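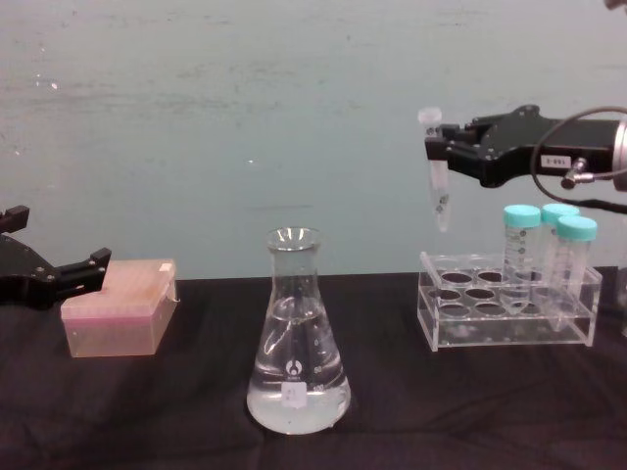
A two-arm bench set up for sample handling, with a tube rack, flask and tip box on the cloth.

Hapeta sets aside money for four two-arm benches

Contract testing lab Hapeta has approved a budget for four two-arm robot benches, to be bought in two stages over the coming financial year. The first pair will come from Bitow, which has supplied the company's centrifuges for several years. The second pair will go out to quotation in October.

The benches are meant for the sample preparation room at the firm's Mimside site, where staff move small tubes between racks, fetch tip boxes and set out glassware before the day's testing begins. Hapeta says the work takes up 36 staff hours in a normal week and more than that when the water samples come in from the coast.

The planning paper, which went to managers before Christmas, sets out what each bench has to do before the company will pay the final part of the price. It must pick up a microcentrifuge tube by its upper part, lift it clear of a rack and put it back. It must carry a pipette tip box from one side of the table to the other. It must also work next to open glassware without touching it, and the paper asks for this to be tested with a flask that has liquid in it.

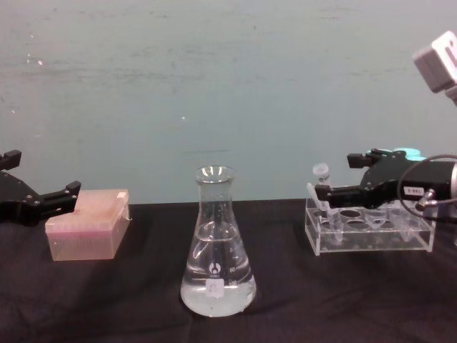
Small tubes were the main worry when the company first looked at the idea two years ago. The grippers it was offered then were made for larger bottles, and changing the fingers would have meant a separate order and a long wait. The new specification asks for two-fingered grippers that can handle both a small tube and a full-width tip box with no change of parts in between.

Hapeta has also asked suppliers to price cameras as part of the bench. In an earlier quotation they were listed as extras, along with the cables and mounting plates, and the total ended up well above the figure on the front page. Spare fingertip pads, a second set of cables and two days of training are now to be included in the main price too.

Running costs are given their own section in the paper. It allows for one service visit a year for each bench, replacement pads every quarter and a software licence from Gokow, whose scheduling program already runs the lab's sample tracking. The licence is charged by the arm, so four benches will need eight. Managers have asked Gokow whether a site licence would be cheaper and are waiting for a reply.

Floor space has been harder to settle. The preparation room has three long tables, and one of them will have to go. Two sinks stay where they are. The paper prefers putting the first pair of benches against the back wall, with the arms reaching in from either side and the front left clear for staff to load racks. Electrical work is to be paid for from the building budget and does not count towards the equipment total. 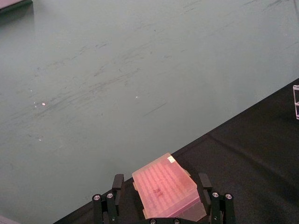
Page last changed: Jan 8, 2022

During the trial period each bench will be given 236 tube transfers and 158 tip box moves, spread over several days and different shifts. A dropped tube or a knocked flask will be written down along with the time and the position of the rack. Bitow has agreed to the numbers but wants the racks and tip boxes to be of the same make all the way through. Hapeta would like at least two makes of each, as its buyers change supplier when prices move.

No jobs are to be cut under the plan, the company says. Staff in the preparation room will be offered training on the benches first, and the hours freed up are to go to the reporting backlog, which stood at 562 samples at the last count.

The older single-arm unit in the weighing room is not part of the purchase. It will stay in use until its service agreement runs out, and a decision on replacing it has been left to next year's budget.

Suppliers wishing to quote for the second pair can ask the Mimside purchasing office for the specification. Quotations must show delivery, fitting and training as separate lines.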